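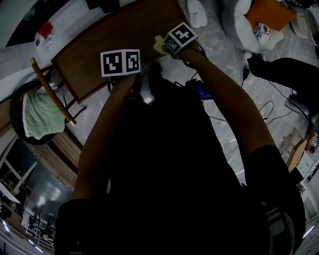

新闻稿 总第258期 第3页

Brisari推出Zisex防鸟撞窗贴，减少鸟类啄击玻璃

家居用品企业Brisari今日宣布，旗下Zisex系列防鸟撞窗贴自5月1日起接受预订，7月开始发货。产品贴在门窗玻璃外侧，用于减少鸟类对着反光玻璃反复啄击和冲撞的情况。

春季是多数留鸟的繁殖期。鸦类、鸫类和鹡鸰等鸟会把玻璃里的倒影当作闯入领地的同类，在同一扇窗前连续啄击数日甚至数周。朝向开阔、贴有隔热反光膜的门窗更容易出现这种情况，窗台和门口台阶也常因此积下鸟粪。

Zisex窗贴为半透明哑光材质，表面印有竖向细纹，贴上后玻璃外侧的镜面反光减弱，室内仍可看到室外。每卷长500厘米，可按窗框尺寸裁剪。产品不含胶水，靠静电吸附，撕下后可清洗再用，最多可重复张贴9次。已经贴有隔热膜的玻璃也能使用，但应先在一角试贴一天，确认原有膜层没有起皱，再贴整面。

Brisari产品负责人Krystyna Piątek表示：“我们收到的咨询里，问得最多的是怎么把鸟赶走。假猫头鹰、反光带、风铃，很多住户都试过，几天以后鸟就习惯了。倒影还在，鸟就会回来，所以我们从玻璃本身入手。”

公司去年在Nevitz镇做了住户试用，共有258户参加，试用期为一个繁殖季。试用由Maja Urbańczyk负责，参加的住户每周填写一次记录，写明鸟的种类、出现的时段和啄击的位置。部分住户反映，只贴啄击最集中的那块玻璃，鸟会转到旁边的窗户，因此说明书建议同一朝向的玻璃一并处理。另有住户提出边角容易积灰，正式产品为此改用了圆角收边。

安装步骤如下：先用清水擦净玻璃外侧，不要使用含蜡的清洁剂；喷少量清水，由上往下铺贴；用刮板将气泡赶向两侧，再沿窗框裁去多余部分。气温低于3摄氏度时不宜施工。二楼及以上的外窗请由专业人员安装。

Brisari同时提醒住户，多种野鸟受法律保护，不要投药、设粘网或捣毁正在使用的鸟巢。繁殖季过后，啄击通常会自行减少，届时可将窗贴取下，卷好存放，来年再贴。清理鸟粪时应戴手套和口罩，先用水润湿再擦除，不要干扫。

Zisex窗贴有透明灰和浅白两种颜色，可在Brisari网站预订，也可到Baran园艺用品店购买。Baran各门店另备有免费样片，供顾客带回家试贴。已参加试用的住户可凭登记编号换领一卷正式产品。

关于Brisari
Brisari从事门窗配件、纱网和庭院用品的设计与销售，产品供应零售门店及物业公司。

媒体联系人：Rosário Figueiredo，Brisari公关部
试用记录查询：Jadwiga Domański，Brisari客户服务部

（完）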